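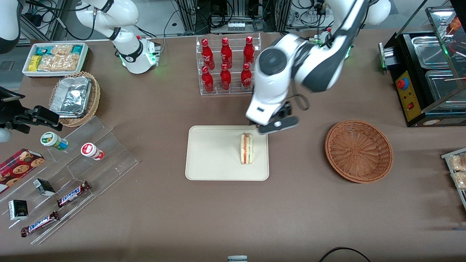 Re: Lunch for the July walk – who is bringing what?

Hello everyone,

I meant to answer this the same evening it came in, and then I sat down with the old route sheets instead and lost the whole night to them (happily, I should say!). So forgive the length of what follows. I've kept the earlier message in here so people who joined the list this spring can see what we're talking about.

> Hi all, we're new to the Pellwood Ramblers list and looking forward to
> our first long one in July. A couple of questions. Is lunch shared or
> does everybody carry their own? And is the Mellham end of the trail
> still closed where the creek took out the footbridge? The county map
> says one thing and the sign at the trailhead says another.
> Thanks from two slow but steady walkers.

First of all, welcome, and please don't worry about slow. Half of us are slow, and the other half stop so often to look at birds that it comes to the same thing.

On lunch: we used to carry our own, and we still do on the short walks. For the July one we've gotten into the habit of a shared table at the Ladari picnic shelter, where the trail meets the road and a car can get in with the food. I love this part of the day more than I probably should. You come down off that last hill with your knees complaining and there's a lunch waiting in the shade. Sandwiches go first, always, and the plain ones go before the fancy ones. I have made a very nice eggplant spread three years running and carried most of it home three years running, so take that as you will. Cut things small if you can. People want to sit down with one wedge of something and then go back and see what else there is.

Snacks are the other half of it, and there I'd ask for things that don't melt. Pretzels, nuts, crackers, dried apricots, those hard ginger cookies somebody brought last time (whoever you are, please do it again).

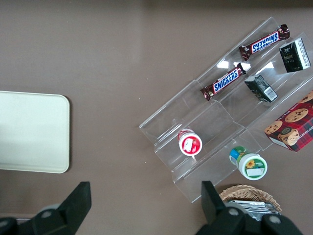 Chocolate is a lovely thought in April and a sad puddle in July. If you're bringing anything with nuts in it, put a card by it with the ingredients. Drinks I can cover, except coffee, so if anyone owns one of those big pump thermoses, write to me off list.

Now the footbridge. I walked out there last Sunday to see for myself, and the sign is right and the map is wrong. The bridge is gone and the near bank is still soft. There's a detour marked with orange tape that climbs up past the Tovar orchard and comes back to the trail beyond the creek. It adds 2 miles, and there is one steep stretch, but the view from the top goes clear across the valley and I'd almost recommend it even once the bridge is back. The high point is 1,324 feet according to the post up there. Going that way, we'd want to start earlier than usual, so I'm proposing 7:30 at the Mellham lot in place of 8:30. Speak up if that's a hardship and we'll talk about it.

We have 27 names down so far and the shelter will seat 67, so there's plenty of room for cousins and neighbors. Dogs are fine on a leash, though the orchard people do ask that we keep them close going past the hives.

Oh, and poles! If you have a spare pair, bring them along. That steep stretch is all loose gravel on the way down, and I was very glad of mine.

Send me your food plans by the end of the month and I'll post the list here.

Warmly,
your walk leader for July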